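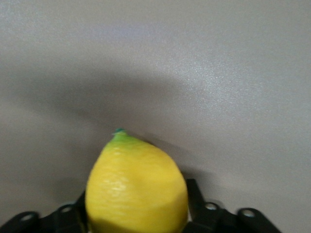

One reader in Verkik wrote in after the last issue to say that her preserved lemons had gone soft by week three, and wanted to know if she had used too little salt or cut them too deep. Several of you asked much the same thing, so this month's kitchen page goes back over the method and corrects one point.

The correction first. We printed the salt as a level tablespoon per lemon. That is right for small fruit, but a large lemon wants closer to two. If you made yours from last month's page and the brine looks thin, open the jar, add another spoonful of salt and enough fresh juice to bring the level back over the fruit, and turn the jar over a few times. Leave it another week before tasting.

As for cutting, quarter each lemon from the top and stop a finger's width short of the base. Deeper cuts are not a disaster. The quarters come apart, and they keep just as well loose in the jar. Softness on its own is no fault either, as the peel is meant to go soft. Throw the jar out if it smells yeasty or there is coloured mould on the surface.

**What to buy**

Unwaxed fruit if you can get it. The market at Trurnitz usually has two stalls selling it from November onwards, and the Bondarchuk shop on the corner will order a box if you ask before noon. Waxed lemons can be used after a scrub in hot water – use a stiff brush and dry them well. A bit of green on the skin does no harm. Thin-skinned lemons give more juice and thick-skinned ones give more peel, and it is the peel you are after, so take the thick ones.

**Jars**

Any jar with a sound lid will do. Wash it in hot soapy water, rinse it and put it in a low oven until dry. Metal lids rust where the brine touches them, so cut a circle of baking paper to go under the lid, or use the clip-top kind with a rubber ring. Pack the fruit down hard with the end of a rolling pin. It should be difficult to get the last one in.

Wipe up as you go. Salt and lemon juice will mark a stone worktop if left to stand, and will dull a metal one.
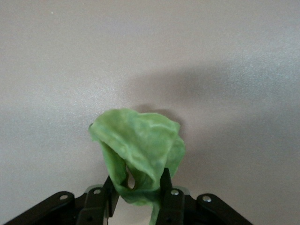 *Cloth and worktop, kitchen page.*

**How long**

Four weeks in a cool cupboard is enough for most jars, six if the kitchen is cold. After that keep them in the fridge, where they last a good six months. Always take them out with a clean fork.

To use them, rinse a quarter under the tap, scrape away the flesh and slice the peel thinly. It goes with chicken, chickpeas, white fish and most things made with rice. Leave the salt out of the dish until the end – you may not need any. The brine can go into a salad dressing in place of vinegar.

**Next month**

The autumn supplement to Cusine, our recipe booklet, is at the printer and will come with the next issue. It has 60 pages this time and includes the plum and walnut recipes held over from spring. Members who share a household get one copy between them unless they ask for a second. Please send requests for spare copies by the 7th.

We are still short of soup recipes, especially ones without cream.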